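Trestholm wooden craft sticks, bag of 60: cheap enough, but check them first

I have never trusted a craft supply that describes itself as "premium". A flat bit of wood is a flat bit of wood, and putting a leaf on the label doesn't change what is in the bag. Still, I'd run out of the Perkix sticks I normally buy, the shop had stopped stocking them, and the Trestholm ones were hanging where they used to be. So I bought a bag, and then a second one when I'd worked through the first.

What I use them for matters here, so: plant labels, stirring small pots of paint and glue, and propping up bits of card models while they set. None of that is demanding. I don't need furniture-grade timber. I do need the sides to be straight, because a wavy stick glued along the edge of a piece of card leaves gaps, and I need it not to split when I push it into compost.

The label says "smooth finish, uniform edges". I tipped the first bag out on the table and went through the lot. 23 of the 60 had an edge I would call uneven. Some were only slightly out and you'd never notice on a plant label. Others had a proper wobble to them. The faces are better, pale and fairly clean, with the grain running lengthways as it should. Nothing had been sanded on the narrow sides as far as I could tell by running a thumb down them, and I got one splinter for my trouble.
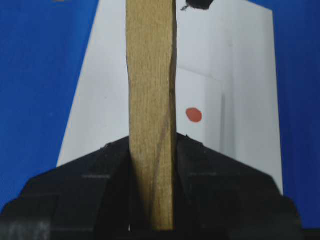

Zlatko Stojanović

My bigger doubt is about the marks. Several sticks have a thin dark line going across them at a slant, and it is hard to say by eye whether you're looking at grain or the start of a crack. I bent a few to find out. Most held. Four went straight along the line with very little pressure, and those would have gone in the compost and snapped there. The old Perkix sticks had their faults (they were thicker than they needed to be, for a start) but I don't remember having to test them.

As stirrers they're fine. I left one standing in wood glue for an afternoon and it came out stained but whole. As plant labels they are all right for a season. Pencil takes well on the face, felt tip bleeds along the grain and looks a mess, and biro is somewhere between the two. The ones I put out in the cold frame had gone grey by December, and the writing on two of them couldn't be read at all. To be fair to Trestholm, the bag makes no claim about outdoor use -- I just hoped.

For modelling I would look elsewhere. I used 6 as uprights behind a card wall and had to trim every one of them before it sat flush, which took longer than making the wall. The Matić strips cost more and come in a box with far too much cardboard in it, but the edges are square and I can pick one up without looking at it.

The second bag was a bit better, for what that's worth. Fewer wobbly edges, the same slanting marks. That suggests to me it depends which bag you happen to get.

Good points: price, decent faces, the bag reseals.
Bad points: edges, weak ones mixed in with sound ones, "uniform" on the label.

Would I buy them again? For stirring glue, yes. For anything where the edge will show, no.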